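Desk Corner Gallery

Welcome in, and take your time! We've been tidying up the desks one after another, and this white one, with its paneled walls and that sweet little curve at the back, is the one I keep coming back to.

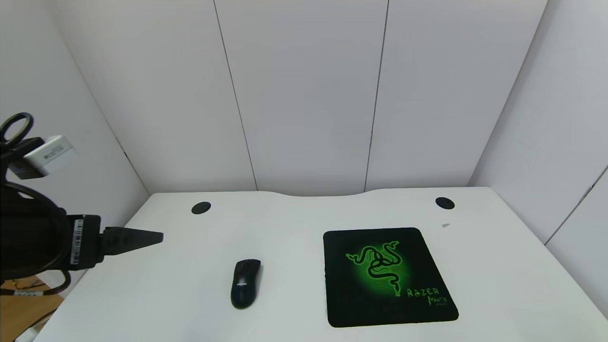 The mouse on the bare desktop, to the left of the pad.

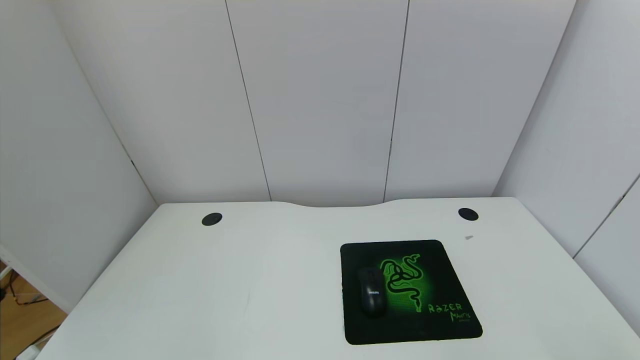
Mouse and mouse pad together.

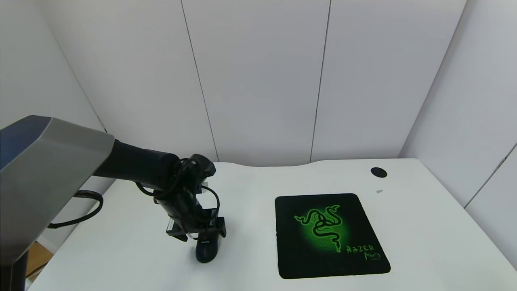
The Razer pad, green snake and all, on the right half of the desk.

Cirkside Workspace Team, Zallau

I do love a desk with cable holes at the back (two on ours), and a pad with a bit of color warms up all that white. More desks in November, and if you have a favorite setup, do write to Zlatko Dimitrov!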